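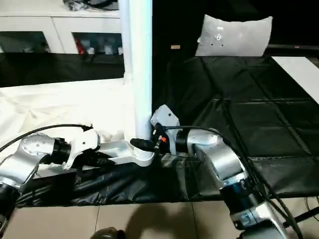 *White pole, white base, gripper at the foot.*

Hi all,

Sorry for the slow reply, I've been up to my elbows in proof pages. I'm answering Malcolm underneath his bit so it makes some kind of sense in the digest.

> On Monday, Malcolm Pilkington wrote:
>
> Has anyone got hold of the new Brillano collection yet? I ordered mine from Henriques and it's shorter than I expected. The old paperback had all 293 of the daily strips and this one seems to skip a good few from the middle. Also the lettering looks odd to me. Has it been redone? I don't want to moan if it's just my eyes.
>
> Malcolm

It isn't your eyes! The lettering has been redone, all the way through, and I think it's a real shame. Horácio Moreira lettered the originals by hand with that lovely wobbly W, and half the jokes depended on the words getting smaller and smaller as the goat lost his temper. The new font is one size in every balloon. I put both copies side by side on the kitchen table (yes, I'm that person) and the goat just sounds mildly cross now. 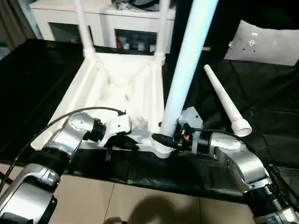 *Upside down on the black cloth, with a leg lying alongside.*

As for the missing strips, I make it 82 gone, nearly all from the lighthouse story. Gonçalo Veloso wrote the introduction and he does mention it on the last page, in very small type. Apparently the original art for that stretch was lost and the publisher didn't want to scan from newsprint. I'd have taken newsprint scans, dots and all, over a gap. The jump from the goat packing his suitcase to the goat already home again with a beard is completely baffling if you've never read it before.

Good things, so I don't sound too grumpy: the paper is gorgeous, the Sunday pages are finally in colour, and there are 5 pages of pencil roughs at the back that I'd never seen.

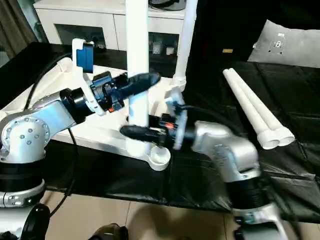 *Two arms and a white pipe.*

Other news. Conceição Falcão is putting together the next Flillex anthology and wants one-page comics, black and white, by the end of May. The theme is "neighbours". Bernardo Matos is doing the cover again, and the launch will be at the Nidmont comics fair. She's printing roughly 100 copies, so tell her early if you want one put by.

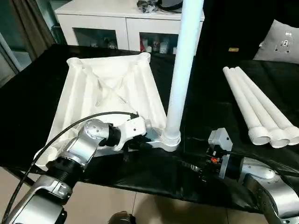 Can a page that's already been posted online go in the anthology?

Conceição is happy to take them, as long as the page hasn't been in print before and you still hold the rights.

Malcolm, if you fancy reading the lighthouse story properly, I can lend you my paperback. The spine's gone, so mind the loose pages.

Cheers,
Jo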